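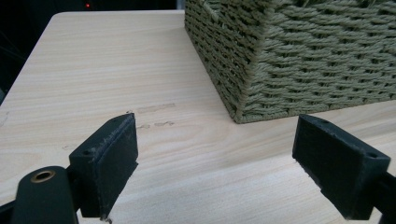
My notes from the first weeks of teaching by hand

January 28, 2020

I promised Poppy Hulme that I would write down what I learned this winter, so that the next person does not have to ask me everything in the corridor. English is my third language, so please be patient with my articles. I put them where I feel they belong.

In November I joined a small project which we call Zirneo. The goal is easy to say. A robot arm should learn to put small household things into a basket and take them out again, and it should learn this from people who do the task themselves. We do not write the motion in code. One of us takes the gripper in the hand, does the task, and the recording goes into the training set. Later the arm gets the same type of gripper and tries to do the same.

Before Zirneo I worked two years with remote control, where you sit at a desk and move a small copy of the arm, and the big arm follows. So I will compare the two ways a little, and then tell about the basket, which was my main problem.

Remote control and the gripper in the hand

With remote control the robot cannot do anything that the robot cannot do. I know this sounds silly, but it is important. If the elbow has no place to go, you feel it immediately and you choose another path. Every recording is a path that the arm can really follow. The bad side is that it is slow. You don't feel the object, you see the depth badly, and after one hour your shoulders are stiff like wood. My best day at the old place was 19 good recordings, and I was proud.

With the gripper in the hand you are fast. You feel when the fingers touch the table, you feel when the cloth is slipping. A person who has never seen a robot can learn it before lunch. But now the person can do things that the arm cannot. I have a very flexible wrist, and in my first week I turned it in every direction. Teodor Nordin looked at my recordings and said, kindly, that I had made beautiful training data for an octopus. Almost half of them had to go.

So the first rule I gave myself: keep the elbow a little away from the body and move from the shoulder. It feels like dancing in a thick coat. After some days you stop thinking about it.

The table

We have a light wooden table with a rounded corner. I like it for the work because small dark objects are easy to see on it. It has small marks here and there, and at the beginning I cleaned it very seriously every morning, because I was afraid the robot would learn the marks. Eylül Tatlı told me to stop. If the table is always perfect, she said, then the first coffee stain will be a surprise for the model. Now I wipe it when it is dirty, as a normal person wipes a table.

What I do change is the position. I move the basket, I turn it, I stand on another side. I used to do ten recordings with the basket in one place and then ten in the next place. This was comfortable for me but not good. In the tenth recording your hand already knows the way and you don't look any more. You go too straight and too quick. Now I move something after each recording, even if it is only a few centimeters.

The basket

The basket is woven, olive green, from something like twisted cord. At the store it looked like an easy object. It is not an easy object!

First, it is soft compared with a plastic box. When you push on the wall it gives a little, and it moves on the table also. In my early recordings I bumped the corner often and then continued like nothing happened, because my other hand came and corrected the basket. Of course the robot has no other hand. It has one arm and no manners. When we tried the first trained version, it pushed the basket calmly all the way to the edge and Bergþóra Eskildsen caught it.

Second, the weave catches things. The corner has some small fibers that stick out, and a knitted sock loves them. If you pull the sock out in a direct line along the wall, it hangs. With my hand I would feel it and make a small twist without thinking. The question was whether this small twist should be in the recordings. I say yes, but slowly. If you do it too fast, it looks in the data like a shaking hand, and the model takes an average of the shaking, and what comes out is nothing useful.

Third, and this one cost me the most time, the approach. When I come to the basket from the front, the corner points toward me and I see one wall on each side of it. I found that I always chose the same side to go around, the left, because I am right-handed and it is more open for my view. The arm learned that too. When the left side was blocked by a box, it just waited in front of the corner. It looked quite sad. I then made a whole set where I went only to the right, and mixed them together.

How I do one recording now

I write it here as I do it. Maybe another way is better for you.

I start with the fingers open and low above the empty part of the table, with the basket a little farther away. I wait for one breath. The waiting is for me, but it also gives a clean start, and Teodor needs less time to cut.

I go toward the object at one speed. I do not hurry at the beginning and brake at the end. Before closing I stop for a very short moment, so the closing is a separate thing from the moving.

I close until I feel it, and then a bit more. The fingers of our gripper are stiff black blocks, and they do not forgive much. With a wooden block you can take it badly and it stays. With a spoon it will turn on you.

I lift higher than I think I need. My eyes are above the basket and see over the wall, but the fingers are lower than my eyes. So many of my mistakes were here, the lifting was enough for me and not enough for the spoon.

I let go inside the basket, not above it. Dropping from high looks fine and sounds fine and one time from five the thing jumps out again.

Then I go back out, straight up, and wait one breath again.

If I make a mistake and correct it in a way the arm could also do, I keep it. If I correct it with my other hand or with my knee (yes), I delete. In the beginning I deleted every mistake, and the result was a robot that knew only success. At the first missed grasp it closed its fingers on air and carried the air to the basket very carefully.

Numbers, because Eetu always asks

Eetu Hirvonen likes numbers and will not read a blog without them. Up to now I have made 762 recordings with the hand gripper for the basket task. After checking, 253 went out, most of them from the first weeks with the octopus wrist. The rest is in use. I don't want to give a success rate here, as we changed the test in the middle and it would not be fair to compare. It is better than before New Year. It still has trouble with flat things, like a card or a coaster. The fingers come down, touch the wood and push the card forward, and then they do it again. I have the same trouble myself, by the way. With the card I must slide it to the table edge and take it there, and I have only started to record this.

What is still open

I don't know how much two persons' styles should be mixed. Poppy moves in soft curves and I move in corners, like a person carrying soup. When we train on both, sometimes the arm begins as Poppy and finishes as me, and the change in the middle is not nice to see. Bergþóra thinks more people would help -- with five or six styles there is no longer a clear "her way" and "my way". I would like to try it in spring, if we find people with patience.

I also want to go back to remote control for the last part, the letting go near the wall of the basket. There the real limits of the arm matter the most. Maybe some recordings by hand and a small number by remote control would be a good mix. Eylül is preparing the old desk setup for this, and one of its cables is still missing.

If you do similar work and have an answer for the card on the table, please write to me. I read all comments, also the long ones.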